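Equipment planning: handheld gripper sets, second half

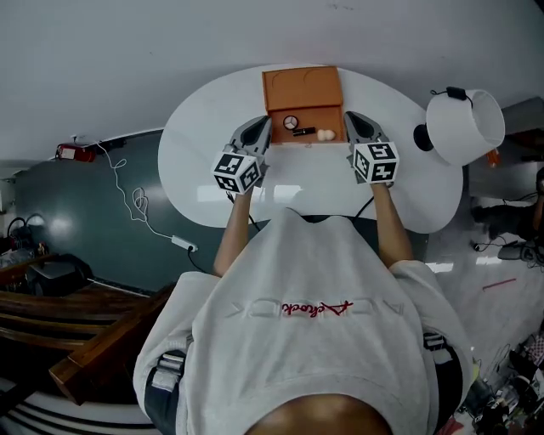 2020-07-01

The request for the second half covers handheld gripper pairs, marker cubes, cabling and table props for the Sandberg room. It replaces the draft circulated in March, which priced arms first and left the handheld sets as an accessory line. Idalina Henriques has rebuilt the sheet with the handheld sets as the main item and the arms moved to a separate request.

The reasoning is mostly about hours. Two-handed tasks on small objects are where the Bamlow project is short of material, and a person holding a pair of grippers can work through table tasks without a cell, a safety scan or a booked arm. The arms are still needed for evaluation. They are fully booked through the current quarter and there is no case for buying another until the booking log shows a sustained queue.

Unit cost

The quote from Lovia is $2634 per pair, complete. This covers two grippers, finger pads, marker cubes, cables and one wearable harness. The quote from Rimidach is $2000 per pair but leaves out the harness and the cubes, and the cables are a nonstandard length. Adding those items from our usual supplier comes to $621, so the real difference between the two is $13 per pair. Price should be treated as equal.

What separates them is lead time and parts. Lovia ships finger pads as a stocked item. Rimidach ships them only with a full finger assembly, and pads are the part we replace most often. The recommendation is Lovia, 3 pairs, for a total of $7902 before freight.

Consumables and spares

Marker cubes should be budgeted as consumables. The printed faces scuff when a gripper is set down on its side, and a scuffed corner degrades tracking well before anyone notices by eye. Ratree Onsri has asked for one spare set of cubes per pair, stored flat in the original packaging and kept out of the general parts drawers. Labels go on the inside face so that they do not interfere with detection.

Cables are a separate line this time. Last year they were absorbed into general supplies and the actual spend could not be recovered from the accounts. Please charge all replacement cables to the equipment code, including short adapters and power strips.

Props

Desk organizers, boxes, clocks, lamps and similar household items do not need a quote. They can go on the purchasing card in one order per month. Two points to observe when choosing them:

Buy duplicates at the time of the first order. Household goods change shape and color without notice, and a task cannot be continued with a near match.

Check the width of the narrowest compartment against the closed width of the fingers. Several items bought in the spring were returned for this reason, and the return freight was not refunded.

Room costs

Glossy tabletops are acceptable for general tasks, but matte mats have been added to the sheet for work where overhead reflections affect tracking. The mats are cheap and can be cut to fit round or oval tables. Extra wall outlets were also requested. Facilities has priced the electrical work separately and it will not come out of this budget.

No furniture is included. Teams wanting a different table height should try the adjustable one in storage before filing a request.

Not included

Arm mounts, replacement arm controllers and the extended service plan are all deferred. The service plan was reviewed and does not cover handheld units, so it has no bearing on the present purchase.

Training time is also left off the sheet. It is charged to the project and not to equipment, and new operators should book their first session through Ratree.

Next steps

Comments on the sheet go to Idalina, in the comment column and not by separate email. Changes to quantities need a task list attached, with expected hours per task. Once the sheet is closed, the order goes to Lovia as a single shipment to avoid a second freight charge, and the old pairs stay in service until the new ones have passed the calibration check.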